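How the Bomwood Two-Arm Kit Works

The Bomwood kit is a pair of small robot arms for schools and clubs. Each arm is a chain of stiff parts called links. Where two links meet there is a joint, and a motor turns it. The hand at the end is called a gripper. It opens and closes like a pair of tongs.

The lessons start with one block and one arm. Bags come later. A paper bag bends when it is pushed, so its opening does not keep the same shape.

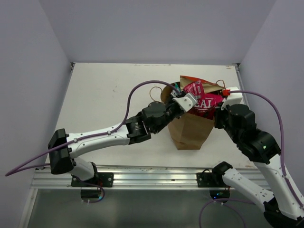
CLORNPORT, August 2025

Both grippers are reaching into a brown paper bag with a shiny pink-and-red snack package in it. The arms are bolted to one metal rail, which keeps their bases a fixed distance apart. The purple cables need enough slack for the joints to turn.

The kit does not know what a snack is. A person first guides the arms through the job, and the computer stores the angle of every joint. Tahmineh Kiani, who writes the lessons, asks each class to record the bag job 60 times, moving the bag a little each time.

What comes with the kit: two arms, one rail, cables and 12 lesson cards. The computer is sold separately. Setup takes 3 hours and needs an adult.

Word to know
Slack: extra length in a cable, so that it is not pulled tight.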